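Part-Time Cat Room Cleaner – Granedden Cat Boarding

Granedden is looking for a part-time cleaner for the cat rooms at our Wovden site. We board up to 26 cats. Shifts run 3 hours in the morning, 4 mornings a week, starting in September.

You will scoop litter trays, empty the litter bins, top up litter, sweep floors and wash bowls. You need to be able to lift heavy bags and be comfortable around shy cats. Experience is useful but not required – we give 2 paid training shifts.

To apply, leave a short note with your phone number at the front desk.

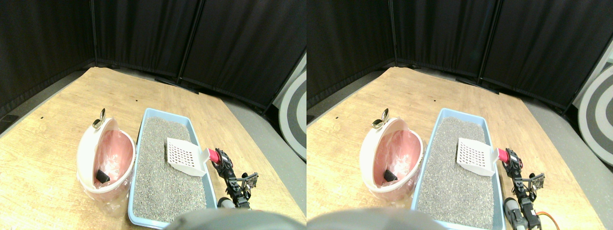 How often are the trays scooped? Twice a day, with the first round before the cats are fed.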